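Plimley Bin Picking: Frequently Asked Questions
Last updated Wed 13 November
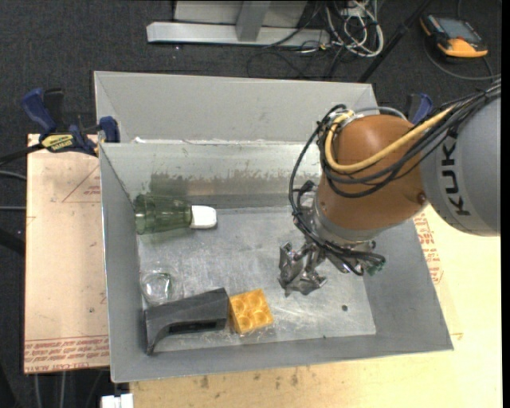 What is Plimley?
A grasp planner that learns from its own failed picks. Each failure is fed back into training with the camera view from just before the attempt.

How much data did you use?
900 attempts per policy, in runs of 20. A person reset the bin between runs.

Does it handle clear objects?
Better than our baseline, Corngate, but clear items are still the weak spot. Depth readings on glass are poor -- the planner often aims too low.

How long does retraining take?
15 minutes on one graphics card.

Can I use a different gripper?
Yes, but you will need to collect new attempts. We have not tested suction.

Where is the code?
We plan to post it in December. Until then, write to Anas Zerouali.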